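**Lutska round preview: Likier team heads back to the coast**

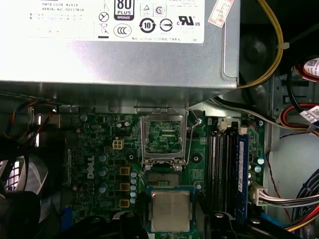
*Inside a desktop computer, with the 80 Plus Bronze power supply above the motherboard.*

The touring car series moves to Lutska in April for the third round of the season, and the Likier team arrives there with the points lead for the first time in its history. The margin is slim. Likier has 213 points in the teams' table, two more than Zamudio, which won both races at the opening round and then lost a car in the first lap of the next one.

Lutska suits neither team especially well on paper. The circuit is short and narrow, with a long uphill drag from the harbor hairpin to the old start line, and it has always rewarded cars that are easy on their rear tires. Likier struggled there last season and finished outside the top five in both races. The team has changed its rear suspension since then and spent a full day of winter testing on long runs with worn tires. The drivers have asked for a softer setup in the second half of a race, and the engineers think they can now give them one without losing speed over a single lap.

Zamudio will bring the repaired car, which has a new front subframe and a different gearbox from the one used at the opener. Every car has to carry the same minimum weight of 1211 kilograms with the driver on board, and the winner of the last race adds success ballast on top of that. This time the ballast goes to Tavisari, the smallest team on the grid, which took its first win in the wet and will now find out how the car behaves with extra weight on a dry track.

The format is unchanged. There is one practice session in the morning, starting at 8:30, followed by qualifying before lunch. The first race lasts 60 minutes and includes a compulsory pit stop with a driver change. The second is a sprint without stops, and the front eight on the grid start in reverse order of the first result. Passing is hard at Lutska, so several teams may be happy to finish eighth in the long race and start the sprint from pole.

There is one change to the track itself. The curb on the inside of the chicane has been lowered after complaints about broken splitters, and the run-off behind it is now asphalt. Race control will use electronic sensors there, and a lap time set with all four wheels over the line will be deleted in both practice and qualifying – no warnings will be given. Drivers who do it in the races get two free passes before a time penalty.

Spectators should note that the lower parking lot is closed for drainage work. The upper lot opens at 7:00, and a shuttle bus runs to the main gate until the end of the sprint race. Paddock passes bought for the canceled autumn meeting remain valid and can be exchanged at the ticket office next to the bridge. The pit walk takes place during the lunch break, and children under 12 must be with an adult.

Results from both races will be in the next newsletter, along with the entry list for round four.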